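Fruit Hours

Greer Baird had been told the work would be boring, and on the first morning she drove over with two podcasts loaded and a thermos the size of a fire extinguisher. By lunch she had forgotten both of them in the car.

The job came from Grukico, which paid by the accepted example, and the house belonged to Glenys Edwards, who had signed up her own living room. Glenys had one rule about it. Everything stayed where it lived. The books, the television, the baskets, the freezer, all of it. Grukico wanted real homes and she had one.

"Pick up, carry, let go," Glenys said, putting the gripper in Greer's hand. "Then do it again, but different."

"Different how?"

"However you like! That's the fun of it."

Greer squeezed. The fingers came together with a soft little bump and she laughed out loud. It was like being given a new hand. She opened it, closed it, opened it, and reached across the plaid tablecloth for the nearest orange.
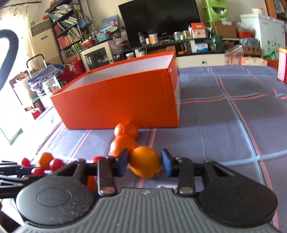 She had always thought of picking up fruit as one thing. You want the orange, you have the orange. But with the gripper there was the coming in, and the tilt of the wrist, and the moment when the pads had touched but hadn't taken hold, and then that tiny give in the peel. She could feel it all the way up her arm. If she came in too high the fruit squirted away. If she came in too low she bumped the table, and Glenys would call out "Bump!" from the sofa and write it down.

Bumps were kept. So were misses, as long as you went back and fixed them. Hakim Pillai, who trained the model at the Clarnelon office and phoned every evening, was crazy about misses.

"A clean one tells it what to do on a good day," he said over the speaker. "I want to know what you do after it rolls."

"I swear at it," said Greer.

"And then what?"

So she told him, and it took ten minutes, and he asked such good questions that she went back to the table with her coat on and did six more.

Tomatoes were harder. They were slick and the small ones wanted to spin. Greer found that she could bring one finger down beside a tomato and let the other come to it, and she was so pleased with this that she did it all afternoon, until Glenys pointed out that the model would grow up thinking there was only one way to get a tomato.

"Be someone else for a while," Glenys said.

Greer tried being her brother, who grabs. She tried being her grandmother, who used to turn every piece of fruit over in the shop before she'd commit. She tried being left-handed. That batch was terrible and Hakim loved it.

They used up the kumquats first (Glenys ate them) and sent out for more tomatoes. In December the company raised the target and sent a second gripper, and with the second gripper came a list on a sheet of yellow paper, which Glenys taped to the door:

1. Move the fruit between every run. Don't put it back where it was.

2. Both people work from the same table. Reach past each other if you have to. Don't stop and apologize, just keep going. 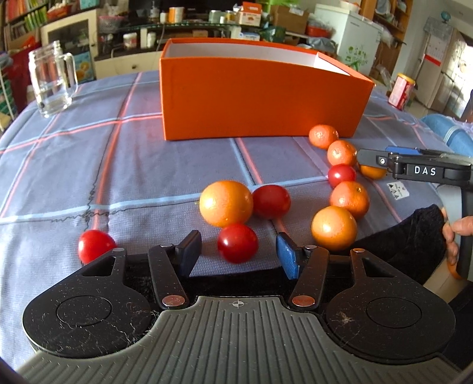

3. If the box gets nudged, leave it nudged.

4. No talking about lunch while recording. (This one was in Glenys's handwriting.)

Working in pairs changed everything. Gwion Hughes came over from the Bowen house, where he had been doing socks and spoons, and he was fast. He had an easy, looping way of reaching that made Greer feel like a crane. On their first run together they went for the same mandarin, and both of them stopped, and both of them backed off, and both of them went in again.

"After you," said Gwion.

"Rule two," said Greer, and took it.

By the end of the week they had stopped colliding. She couldn't have told you how. She would see his wrist start to turn and already be going for something else, and when the sun came in low and threw long shadows off the fruit she sometimes tracked his by the shadow alone. She tried to explain this to Hakim.

"It's going to learn that," he said. "Maybe. I really hope it's going to learn that."

"From fruit?"

"From you two. The fruit's just there."

They sent him 600 paired runs and he asked for more. The count on Glenys's notepad went past 901, and then she ran out of notepad and carried on in the back of an address book, under U, beside the phone number of a hotel in Uludar. When the whole set closed it stood at 3,511, bumps included.

The first model came back after New Year, and Thanasis Sfakianakis drove it over himself with an arm bolted to a cart. He was a quiet man who had built most of the cart and clearly wanted everyone to notice the wheels, so Greer said something nice about the wheels. Glenys set out the cloth, the box and the fruit. Hakim was on the phone in the kitchen doorway, balanced on a stack of cookbooks so that he could hear.

Before they started, Greer asked if she could do one more by hand. There was no need for it and no one would pay her. She just wanted to go first. She picked up the old gripper and dropped one orange into the box, then another, and held still over them for a second with the fingers open.

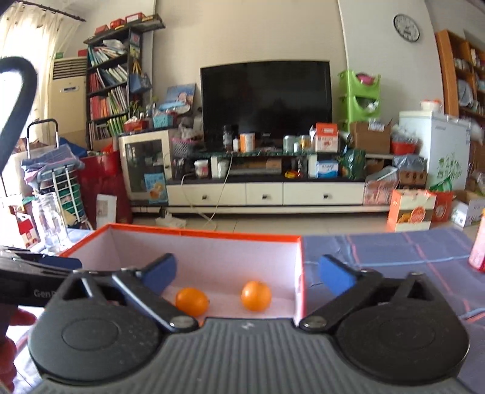
"Okay," she said. "Your turn."

Thanasis pressed a key. The arm hummed and hung there, long enough for Hakim to shout "What's it doing?" and for Glenys to shush him. Then it reached out over the plaid and came down on a tomato, too high. The tomato shot away toward the edge of the table.

Gwion groaned. Greer grabbed his sleeve.

The arm had stopped. It lifted a little and swung around after the tomato, with an easy, looping sort of reach, and set one finger down on the far side of it. Then it let the other finger come across.

"That's mine!" said Greer. "That's my tomato thing! Hakim, it's doing my tomato thing!"

"It's got my elbow," said Gwion, who had gone pink.

"It hasn't got an elbow," said Thanasis, though he was grinning at it too.

It carried the tomato back over the cloth, slowly, and bumped the side of the box on the way in.

"Bump!" called Glenys, and reached for the address book.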